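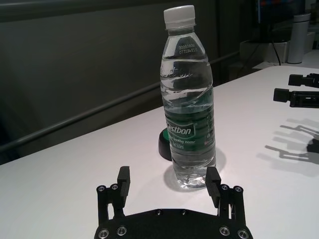
A bottle of drinking water with a green label, on a white tabletop.

The monthly to-do list has a new supplier. Skurley, which sells home planners, will bring out a year-round set of seasonal cards called Reltano, and it wants 264 small jobs done by the end of it. Buyers are told to force bulbs, wash the curtains, air the spare bed and fill a vase with twigs.

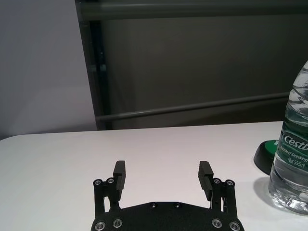 Iso, 2025-12-30

Skurley says the cards will "bring calm to the home". It offers no evidence beyond a trial in 72 households, and would not say how many of them finished a single month. May alone has more jobs than most people have free evenings.

The first print run is 1000 sets. Each comes with 2 packets of seed, variety not given, and a wipe-clean chart for the fridge door. Yeoh, the homeware shop taking the first delivery, has yet to put a price on it.

Several of the winter cards shown to shops looked very like last year's free leaflet, down to the tip about pine cones in a bowl. Skurley says the wording has been "refreshed". The leaflet is still on the counter at Yeoh and still costs nothing.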